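Small Containers, Shared Tables

The bowl, the cup and the basket do most of the storage work in a room without drawers. Getting them right is mostly a matter of height, footprint and what they let you see.

By Brittany Charbonneau

The drawer has been leaving the workplace for years. When a company stops assigning desks, the pedestal under each desk loses its owner, and sooner or later it is wheeled away. The stapler, the ruler, the spare pens, the cable and the piece of fruit bought on the way in all stay behind, and they move up to the tabletop.

Furniture makers have responded with lockers, trolleys and trays that clip to the table edge. Most offices have responded with whatever was in the kitchen or the nearest homewares store. A shared table in a mid-sized office now typically carries a pen holder, a plastic basket, a dish of some kind and a number of drinks. These objects are rarely specified by anyone, and they decide how much of the table can be used.

Harvey Fortin has specified them. He runs interiors for Kenthorpe, a firm that fits out rented workrooms, and he keeps a drawing of every tabletop object his crews install. The drawings are plan views at one to five, with the footprint shaded and the reach line marked.

"People measure the table," Fortin said. "They order it to the millimeter, and then they put a fruit bowl in the middle of it and lose a third of the depth."

The depth problem

The standard Kenthorpe table is a plain white section 688 mm deep, used singly against a wall or in pairs joined along the long edge. The pairs are where the trouble starts. A joined pair has a seam, and the seam attracts objects. Users treat it as a boundary and line things up along it, just on their own side.

Fortin's rule is that anything standing near the seam should have a footprint no deeper than 200 mm. A basket with its long side parallel to the seam will meet that limit in most sizes. Turned the other way, the same basket runs well into the writing area, and the user shifts the chair sideways to get around it.

He also prefers the seam to stay visible. A cloth or runner hides crumbs and paper clips that have fallen into the joint, and the two sections can drift apart under it without anyone noticing until a pen goes through. The sections should be pulled tight once a month. On tables with adjustable feet, check the level at the same time, with the level laid across the joint.

Holders for pens

The pen holder is the most standardized of these objects and the one most often bought wrong. The usual errors are a holder that is round, too light, or too deep.

A round cup lets its contents lean in every direction. Four pens will occupy a circle of air much larger than the cup itself, and a hand going for one pen brings two. A rectangular holder restricts the lean to two main directions and sits flat against other objects. It also takes a ruler properly, along the back wall, where the ruler stays upright and does not push the pens forward.

Weight matters more than most buyers expect. An empty plastic holder with a long ruler in it has its center of mass well above the rim. Léonie Tanguy, who designs desk goods for Wivance, puts the extra material in the floor of the holder and thins the walls. Her current model went through several versions before the base was heavy enough to stand up to a ruler caught by a sleeve.

"The ruler is the test," Tanguy said. "Pens are easy. Nobody in my trade draws a holder with a ruler in it, and almost every customer puts one there."

On depth, she recommends that at least a third of a standard pen should show above the rim. Less than that and users start fishing with two fingers. Highlighters and markers are thicker and often shorter, and they do best near the middle, where the taller pens on either side do not cover the caps. Color helps. A holder full of identical black pens with one or two bright markers among them can be read from across the table, and the marker goes back where it came from because its absence shows.

Dark holders have the practical advantage of hiding ink. The inside floor of any pen holder will be marked within weeks. On a white table the dark block also acts as a fixed point, and users tend to return it to the same place after wiping down.

Baskets

The perforated plastic basket was developed for wet places. The holes drain water and let air through, and they reduce the amount of plastic in the wall. None of this is of much use on an office table, but the basket has moved there anyway, for reasons of price and because it can be washed in a sink.

The perforations turn out to have a second use. They let the user judge from the side whether the basket is full. Solid bins on shared tables fill with dead batteries and unclaimed adapters because the contents are out of sight for anyone sitting down. In Fortin's installations, solid bins needed clearing twice as often as perforated ones of the same volume.

Corners deserve attention. A rounded corner costs a little capacity but collects less dust and does not catch on cuffs. It also survives being pushed along the table. Sharp-cornered baskets with thin walls crack first at the base, usually where the mold left a seam.

Hole size sets a lower limit on contents. Paper clips and pen caps will find their way through a coarse pattern. If small parts have to go in, line the floor with a sheet of card cut 2 mm short on each side, and replace the card when it starts to curl.

Fortin stocks one basket only, listed in his catalog as part 3241, with a long side of 324 mm. It takes a letter-size sheet lying flat. He orders it in muted colors, on the grounds that strong ones make a white table look like a nursery.

Bowls and bottles

Food is the category that most tabletop standards ignore. Védís Bergmann, a ceramics and glass buyer at the retailer Rønning, takes the view that a bowl on a worktable is going to hold fruit whether it was meant to or not, and should be chosen on that basis.

Her first requirement is a stable foot. The second is a rim that can be gripped with one hand. Wavy and ruffled rims do well on this count, though they are sold as decoration. The undulation gives the fingers a place to sit, and a bowl that can be picked up easily is more likely to be emptied and washed.

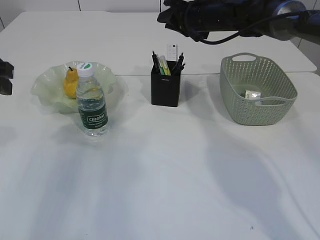 Translucent glass has the same advantage as the perforated basket. Fruit that has started to turn can be seen from the side, before it reaches the stage where it marks the bowl. Pale tints work better than deep ones for this purpose. Pears are a harder case than apples, as they soften from the core outward and the skin gives little warning. Bergmann suggests buying them one or two at a time for a table and pressing gently near the stem each morning.

The bowl should stand toward the side of the table, away from the writing hand and out of direct sun. Glass on a smooth white top slides readily if the surface is damp. Small clear pads under the foot will stop it, and they can be peeled off before washing.

Bottled water is treated as temporary in most layouts and so gets no place of its own. In practice there is always a bottle, and it ends up in front of whatever was already there. A full bottle is tall for its footprint. Placed behind the other objects it has to be lifted over them, which is how pen holders get knocked down. Placed in front, beside the bowl, it can be taken and put back in a straight line. Caps should go back on between drinks if there is any paper on the table, and in Fortin's workrooms that is a written rule.

Fixing the layout

Once the objects are chosen, their order along the table matters less than keeping it constant. Kenthorpe uses a simple sequence: food and drink at one end, writing tools in the center, open storage at the other end. The pen holder acts as the divider. Left-handed users may prefer the sequence reversed, and on a table with mixed users the writing tools stay in the middle in either case.

Gaps between objects should be at least a hand wide. Containers pushed together save length but make each one harder to lift, and the dirt collects in the narrow space between them. A hand's width lets a cloth pass through in one stroke.

Brayden Thibodeau manages a building of rented studios for Hanine, where the tables are wiped at the end of each afternoon. His staff used to move everything to one side, clean, and put it all back. They now clean around the holder and the basket, lifting only the bowl and any bottles, and do the full clearance once a week. The tables look the same. The pen holders have stopped migrating to the windowsill.

Thibodeau has tried marking positions with small adhesive dots. The dots were accurate for a month and then began to lift at the edges, and the residue was harder to remove than the coffee rings they were meant to prevent. He has gone back to a printed plan taped inside the supply closet door. It shows each container in outline, with the long side of the basket set parallel to the seam.

Worktable maintenance and a guide to joining table sections will appear in the August issue.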